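What Is a Motherboard?

Take the side off a desktop computer and the first thing you see is a large, flat board covered in little parts. It is called the motherboard. Everything else in the computer plugs into it or is joined to it by a cable.

A motherboard does not do the thinking by itself. Its job is to hold the parts in place, give them power, and let them send messages to one another. You could compare it to the streets of a town. The streets don't bake bread or teach lessons, but the baker and the teacher need them to get to work.

Why is it often green?

The board is made of thin layers of glass fiber and glue, pressed together until they are hard. Between the layers, and on the outside, are flat lines of copper. These lines are called traces, and they do the work of wires. A coating goes over the top to protect the copper. The coating can be almost any color. Green has been used for a very long time, and many factories still use it. Black, blue, and red boards work just as well.

The socket

Near one end of the board there is a square place with a metal frame. This is the socket. The processor goes here. The processor is the part that follows the instructions in a program, one after another, very fast.

Many sockets have hundreds or even thousands of tiny pins inside, each one thinner than a pencil point. They bend easily, and a bent pin can stop the whole computer from starting. For that reason a new or empty socket has a cover over it. The metal frame presses the processor down later, so that it touches all of the pins evenly.

Look for a small triangle near a socket. On many boards a triangle marks one corner. The processor has a mark on one corner too, and the two marks have to match. If they don't, the processor is turned the wrong way and should not be pushed in.

The memory slots

Memory slots are long and narrow. In a big computer, called a workstation, there can be a group of them on each side of the socket. A memory stick stands up in each slot like a slice of bread in a toaster.

Memory is where the computer keeps the things it is using right now. If you are drawing a picture, the picture is in memory while you draw. When the computer is switched off, this kind of memory forgets everything. To keep your drawing you have to save it to a drive, and that is a different part.

Each stick has a small notch in its lower edge, and the slot has a bump to match. The notch is not in the middle, so the stick only fits one way around.

Expansion slots

These slots are for extra cards. A card is a smaller board with a special job. A graphics card makes the pictures for the screen. A sound card or a network card can go in an expansion slot as well. Some computers have no extra cards at all, and their slots stay empty.

The small parts

Between the big parts are many small ones. Here are 2 that are easy to find once you know their shapes.

Capacitors. Some of these look like tiny cans standing on end, often with a colored sleeve and a shiny top. A capacitor stores a little electricity and lets it out again when it is needed. This keeps the power smooth.

Chokes. On many boards these are gray squares, set in a row close to the socket. Inside each one is a coil of wire. Chokes work together with the capacitors – the processor needs very steady power, and that is why you find them so near to it.

The flat black chips have many different jobs. Some control the power. Others help the parts of the computer talk to each other.

The printing

Makers print words and numbers on their boards. You may find the name of the company, a model number, or a square code that a scanner can read. There are also tiny labels next to the parts, such as C111. The C stands for capacitor, and the number tells a repair person which capacitor it is.

Before you look inside

Ask a grown-up first. The computer must be turned off and unplugged. Never open the power supply, the metal box that the wall cord plugs into, even when the cord is out. It can still hold enough electricity to hurt you.

Don't touch the chips or the pins. Your body can carry static electricity, the same kind that makes your hair stand up when you pull off a sweater. A spark too small for you to feel can still damage a chip. People who fix computers often wear a wrist strap with a wire on it to carry the static away.

An old computer that no longer works is a good one to explore with an adult. Try to find the socket first, and then look for the memory slots close by.

Words to know

Trace – a flat copper line on the board
Socket – the place where the processor sits
Slot – a long opening that a card or memory stick fits into
Static – electricity that builds up on things, including you

Text by Rok Dimitrov

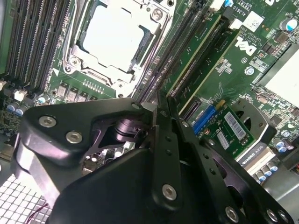
A Dell workstation motherboard. The processor socket has a flat white cover inside its metal frame, with memory slots on both sides.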